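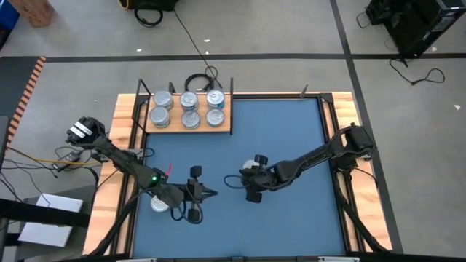 Canned food and what it costs to keep a pantry for two people. I kept every receipt through February, so a short thread.

1/ We spent $156 on groceries that store on a shelf. Cans, rice, oats, dried beans, oil. Fresh food is separate and I'm not counting it here.

2/ Beans were the easy one. Dried beans from the Clamberg market cost less than half what canned ones do per serving. I still buy some canned. I don't always remember to soak.

3/ Tomatoes went the other way. Canned beat fresh all month – the fresh ones were pale and expensive.

4/ Sabina Majumder asked about calories per person. I plan on 2,000 a day for me and 3,000 for my brother, who does roofing. That means a lot of rice.

5/ On dates: "best by" on a can is mostly about quality. I toss anything that's bulging, leaking or badly dented at the seam, whatever the date says.

6/ I write the month I bought it on the lid in marker. New cans go to the back.

7/ Dewan on Fomon Street has 20-pound bags of rice again. Go early, parking is bad after ten.

8/ Will do the fresh food numbers next. Still missing two receipts from the butcher.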